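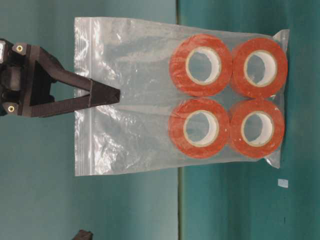

Products > Grippers > Research kits > Cornent Bag Handling Kit

Cornent Bag Handling Kit
Posted 07/09/2026 by the Skusau product desk

The Cornent kit is a two-finger gripper with narrow, tapered tips, sold together with the demonstration set and trained policy from our bag handling study. We've had a great time with this one, and we're happy to finally put it on the shelf.

Clear zip-top bags are hard on a robot. They crinkle, they throw glare everywhere, and the part you want to grab has almost no thickness. The method behind Cornent is called Didenko, and the idea is simple: teach the robot to look for the seal strip first and the contents second. The strip is a straight line with ridges, so it gives the fingers something to aim at even when the rest of the plastic is a mess of folds and bright spots.

We trained on 155 demonstrations, all of them with a person guiding the arm. Rolls of tape made great contents for this — they weigh the bag down at one end and leave the other end free for the fingers. In our March trials at the Nulstead bench, the policy got a grip on the zipper end in seven tries out of 10 with bag sizes it hadn't trained on. A version trained without the strip-first step managed three. We were thrilled with that gap, though we'd love to see it repeated on a bigger test.

What comes in the box
Gripper with mounting block and two black fingers
Spare finger set
Mounting screws and hex key
Download code for the demonstrations, the policy and the training scripts

Setup takes roughly 25 minutes if your arm is already calibrated. Fix your camera in place before you start, and keep the light the same from run to run. Strong side light still fools the model now and then, and frosted bags are not supported yet.

Comments

benchrat_k
Does the policy open the zipper or only hold the end? The paper draft talks about both.

Skusau product desk
Only the grasp for now! Opening is a separate policy and we're still collecting for it.

marlow77
Got ours running on an older arm with a homemade adapter plate. Fingertips are nice and thin. Had to slow the approach way down or the tips pushed the bag along the table.

tinplate
Any plans for a set with soft contents? We pack fabric swatches, so there's no weight to hold the far end still.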